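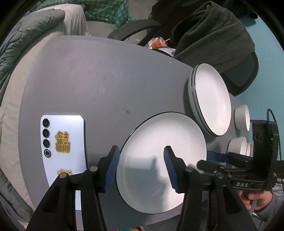
Rinulwood began with a question that comes up in every home sooner or later – how do you set a table when you don't have much room for one? We're a small school of home and table skills, and we love this stuff more than is probably reasonable. Plates, bowls, trays, where the spoons go, how to clear up after six people without chipping anything. Plenty of our students live in one room, with the bed on one side of the table and a chair on the other, and they still want to sit down to a proper meal. A big white plate with a thin dark rim, a stack of shallow bowls behind it and a few small ribbed ones toward the end of the table will get you a long way on plain gray, and there's even space left for your phone!

What we teach

Our main course is called Dindum. It runs for 6 weeks in groups small enough that everybody gets to handle everything. We start with stacking (yes, a whole evening of stacking), then move on to laying out a meal, carrying, serving, clearing and putting away. You'll learn to lift a pile of bowls from underneath with both hands, and to set it down close to the big plate so you aren't reaching across the food later. People laugh at the first class and then write to us a month afterward to say they've rearranged their whole cupboard.

The shorter class, Maltorau, is one long afternoon on small bowls. Dipping sauces, pickles, rice, nuts, a bit of fruit at the end – we use small bowls for all of it and we never get tired of them. Ribbed sides are a favorite with our teachers, who like the grip when they're passing things around.

Where we are

You'll find us upstairs at 132 Donati Street, in two rooms with good light and far too many shelves. The front room is for teaching. The back room holds the lending cupboard, which has grown to 600 pieces, nearly all of it white so that anything can be mixed with anything else. Students can borrow up to 30 pieces at a time for a birthday, a family visit or just a nicer dinner than usual. Bring a box and some old towels for the trip home.

How we like to work

We don't teach formal dining, and we won't ask you to buy a matching set. Bring what you own to the first class, even if it's two plates and a mug. We'd much rather see the dishes you eat from every day, and the teachers get really excited about odd sizes. Classes are relaxed and a little noisy, and we always finish by eating something together and washing up afterward.

Children over ten are welcome at Maltorau with an adult. For Dindum we ask that students be sixteen or older, mostly on account of the late finish.

Joining a class

New groups open as soon as the current one wraps up, and the sign-up sheet is on the Classes page. If you'd like to look around first, come by during lending hours and have a cup of tea with us. The street door sticks, so give it a good push.

Page updated November 13, 2022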